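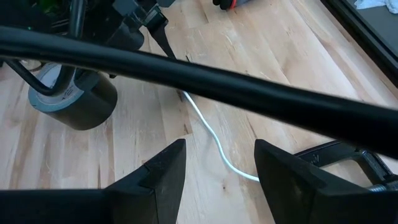
**Thesis help: the lighthouse chapter in *The Salt Ledger* (Akbari)**

**dirdenreader**
Okay, I finished it last night and I have to write five pages on it for Ms. Hakala's class. I loved this book! My thesis so far: "In The Salt Ledger, Akbari uses the lighthouse to show that Fovia is lonely." My friend says that's too thin. Is it?

**marginalia_248**
It's a start, but it's an observation. Who would argue with you? Everybody who reads chapter 3 knows she's lonely (she talks to the lamp for two pages!). Try asking what the loneliness does to her. She stops writing in the ledger right after the storm, and I think your paper is hiding in there.

**oxbow**
Disagree a little. A simple thesis is fine if the evidence is good. I got my best grade at Hurnham on a thesis that was one plain sentence, and I see people tie themselves in knots trying to sound clever.

**marginalia_248**
Plain is great. "Fovia is lonely" is plain and also finished, there's no second paragraph in it.

**oxbow**
Fair. I'd still keep the lighthouse, though.

**pencilcase**

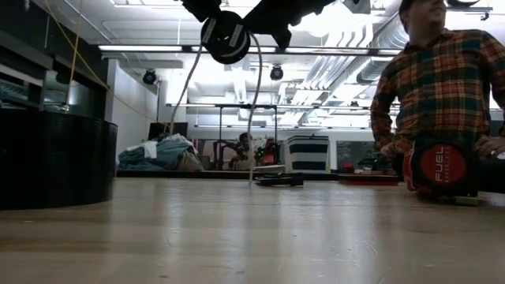
Oh, I love the ledger idea, because the ledger changes so much as you go! At first it's all prices and weights, then the weather sneaks in, and by the end she's writing down what her brother said at supper. If you want a way into that, look at how Akbari handles bodies, since Fovia hardly ever gets described by her face. When she finds the loose page she's crouched down close to the boards, like the man in the plaid flannel shirt up there, and all we get is sleeves and floor. I read that passage 3 times. You could build a whole paragraph on it – she's smallest on the page at the moment she learns the most.

**dirdenreader**
Wow, I missed that completely. So maybe: "Akbari lets Fovia's ledger drift from numbers to memories to show that she would rather be known than be accurate"?

**marginalia_248**
YES. Somebody could fight you on that, and you have three stages to walk through.

**oxbow**
I'll be the one to fight you. She goes back and corrects the salt weights in the last chapter. That looks like someone who cares about being accurate.

**pencilcase**
Ooh, good catch. Put that in as your counterargument! She fixes the weights but leaves the supper pages alone, and you can decide what that means.

**Helmi Hakala**
Hello from the teacher. I'm delighted, and you may use all of this if you do your own quoting. Two quotations per paragraph at most, please. I'm on oxbow's side about the weights, so convince me.

**dirdenreader**
Oh no. Hi, Ms. Hakala. Rereading the last chapter now!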